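Clasificar objetos sueltos de una mesa en dos cestas rotuladas

Guía de orden para mesas compartidas. Nivel básico. Tiempo estimado: 13 minutos la primera vez, 5 en las repeticiones.

Objeto

El procedimiento describe cómo separar en dos grupos lo que se acumula sobre una mesa de uso mixto, es decir, una mesa en la que se trabaja y también se come. Se aplica a superficies lisas de color claro sobre las que pueda escribirse con rotulador borrable. Para mesas de madera sin tratar, véase la nota final.

Material

Dos cestas abiertas, sin tapa, de distinto tamaño si es posible.
Un rotulador negro de pizarra blanca con carga suficiente.
Un paño de microfibra seco y otro ligeramente humedecido.
Cinta de carrocero, solo si la superficie no admite escritura directa.

Preparación de la superficie

1. Retire todo lo que haya sobre la mesa y apártelo en una silla o en el suelo. No clasifique todavía.
2. Pase el paño húmedo y después el seco. El rotulador no agarra bien sobre restos de grasa.
3. Haga una prueba de borrado en una esquina: trace una línea corta, espere 60 segundos y pase el paño seco. Si queda sombra, use cinta de carrocero como soporte del rótulo.

Colocación de las cestas

4. Sitúe una cesta a cada lado y deje libre el centro. La zona central es la de espera: en ella se deposita todo lo que aún no tiene destino.
5. Asigne la cesta mayor a la categoría con piezas más voluminosas. En la mesa de ejemplo corresponde a la fruta.
6. Compruebe que ambas cestas están vacías. Una cesta con contenido previo falsea la clasificación, porque las piezas antiguas no han pasado por la zona de espera.

Rotulado

7. Escriba el nombre de la categoría sobre la propia mesa, delante de cada cesta y en el lado del usuario. Una sola palabra por categoría. El idioma es indiferente siempre que sea el mismo en los dos rótulos.
8. No escriba en la cesta. Las fibras trenzadas rompen el trazo y el rótulo se vuelve ilegible a partir de cierta distancia.

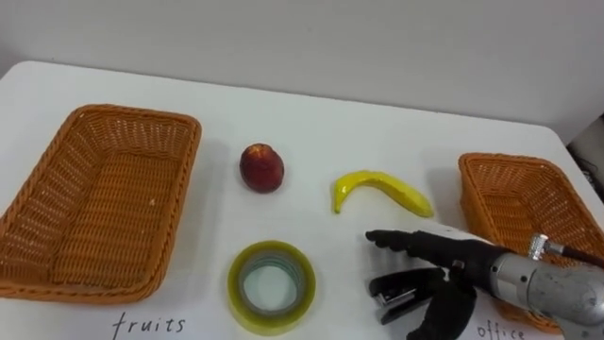

Última modificación de esta página: febrero. Revisión 11.

Los rótulos «fruits» y «office» están escritos a mano, en negro, junto a cestas de mimbre. En la zona de espera hay una pieza de fruta roja y redonda, un plátano amarillo de juguete, un rollo de cinta de embalar transparente y una grapadora negra. Las cuatro piezas sirven para explicar los criterios que siguen.

Criterios de clasificación

La fruta roja va a la cesta de la fruta. El plátano de juguete también: a efectos de este método, las reproducciones se guardan con aquello que representan. Si en la mesa se come a diario, conviene aplicar el criterio contrario y sacar las reproducciones a una tercera cesta, para que no queden en contacto con alimentos.

La cinta de embalar y la grapadora van a la cesta de oficina. La cinta se coloca plana, con el extremo libre doblado sobre sí mismo unos milímetros. La grapadora se introduce cerrada y con la boca hacia la pared de la cesta.

Vaciado de la zona central

9. Empiece por una categoría y termínela antes de pasar a la otra. Alternar entre cestas obliga a cruzar la mesa en cada movimiento.
10. Coja las piezas de una en una. Las redondas se sujetan por los lados y se depositan en el fondo, sin dejarlas caer.
11. Coloque primero lo pesado. En la cesta de oficina, la grapadora debajo y la cinta al lado o encima.
12. Si una pieza ofrece dudas, déjela en el centro y siga con las demás. Resuelva las dudas al final.

Errores frecuentes

Rótulo tapado. Ocurre cuando la cesta se desplaza hacia el usuario al llenarla. Deje un margen de un dedo entre el borde inferior de la cesta y la palabra escrita.

Cestas demasiado juntas. La zona central desaparece y las piezas pendientes acaban en la cesta más próxima.

Categorías solapadas. «Oficina» y «papelería» no deben convivir en la misma mesa. Zarmeena Abbasi, que mantiene las mesas comunes de la sala Rokby, propuso suprimir la segunda en una revisión anterior y así se hizo.

Nota sobre otras superficies

En madera sin tratar, piedra porosa o mantel, escriba en una tira de cinta de carrocero y péguela en la misma posición. Retírela al cabo de una semana como máximo, tirando en ángulo bajo, y limpie el adhesivo restante con el paño húmedo.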